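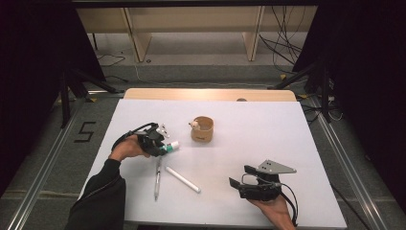 Pens, paper pot, two grippers. Desk tidying, the slow way.

# Can machines do the chores yet? A gallery

October 2018. Quick page before I forget it all. Cúc Đồng and I have been asking the same thing since January - could a machine take on the dull little jobs at home or on a shop floor, the ones you do without thinking? Putting pens back in a pot. Facing up a shelf. Finding the other sock.

Short answer, not yet. Longer answer underneath, in no great order.

Pens first. People laugh at pens, then they try it with two stiff fingers on each side and stop laughing. A pen is thin, it rolls, it has a clip that catches on everything. Big fat marker, fine. Slim biro, swearing. And the pot is light, so if you knock it you start agian.

Jovia wrote to ask why we don't begin with something useful like dishes. Pens ARE useful. Ask anyone who runs a till. Same moves too - pick up, turn it the right way, drop it in a gap not much wider than the thing itself.

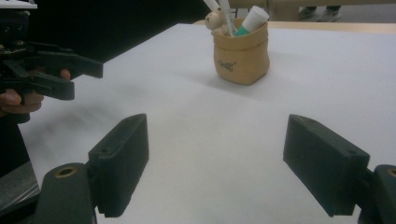
Getting things out is easier than getting them in, by miles. Out, you only need to grab whatever's sticking up and pull. In, you need to know which way the thing is pointing and where its far end has got to, and your fingers are in the way of both. Cúc reckons half the job is looking. I'd say more.

Some numbers, as people keep asking. We've got 3,169 tries written down for small desk and counter jobs. 700 of those are pens and pens only. Shelf facing got 134, mostly tins, a few boxes. Folding got 80 and then we gave up for the summer, tea towels are horrible.

What goes well:

- anything chunky that stays where it's put
- wide tubs, wide trays
- jobs where a bit wonky is good enough

What doesn't:

- thin stuff lying flat on a smooth top
- see-through stuff
- passing from one side to the other, when both sides have to agree who's got it

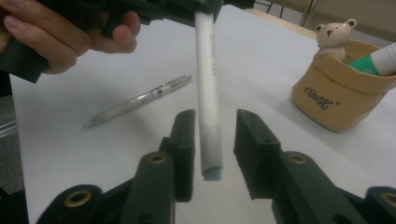 That last one is the one I'd watch. We do it all day, left hand to right hand, never a thought. For a machine there's a bit in the middle where both are holding on, and if either lets go early it's on the floor. Pull too hard and it twists. Hollis at the Ukport shop wants one for restocking the stationary rack, and I had to tell them this is exactly the bit that isn't ready.

Would I pay for one at home? No. Would I put one behind a counter, one job, same tub every time, someone nearby? Maybe, and sooner than I'd have said last year.

Mandex have offered us a longer bench, so shelves again next, then cutlery. Forks before spoons - Cúc's choice, we argued. More pictures when theres time to sort them.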